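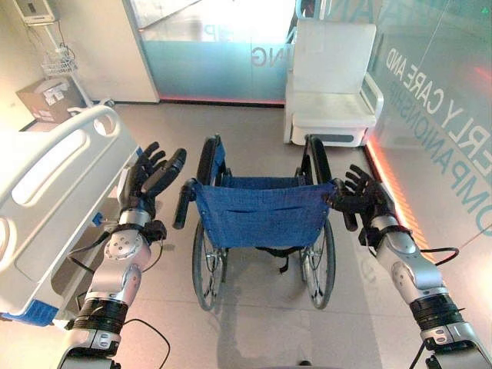
Chapter 5
An Afternoon at Hamthorpe: Robots in Elderly Care

Natalia Tovar had promised her class a proper look at a care robot, and the August open day at Hamthorpe delivered one! By two in the afternoon the demonstration rooms were full, with 300 visitors signed in and more still hanging up their coats.

The job on show was moving a wheelchair. Most of us would take hold of the handles and set off without a thought, but a robot has to find both grips, bring its two hands up to them and keep its feet clear of the wheels - all in a room with a bed in it.

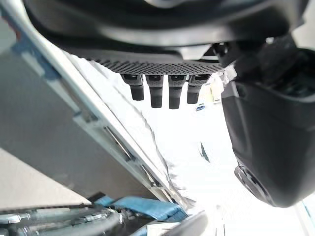 The students had come with good questions, and the Dilleo engineers seemed to enjoy every one of them. How hard should a hand squeeze? What if one grip sits higher than the other? Should the robot speak before it moves someone? (Keep that last one in mind, as we return to it in Section 5.3.)

Tovar asked everyone to watch the hands first and the feet second, then write down what each was doing at the moment of contact. 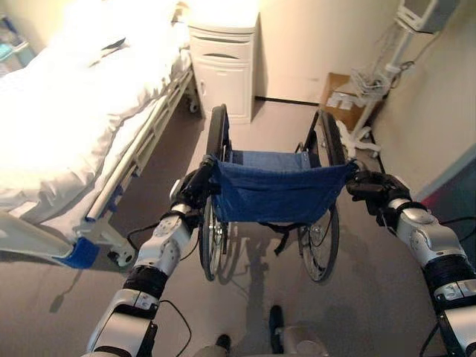 Her own notes from the day run to five pages and they are a joy to read, full of arrows and crossings-out. We use them all through this chapter, beginning with grip and balance and then moving on to how a care worker and a robot might share a shift.

724 views | 5 comments
© Plonon Learning | Contact us | Back to top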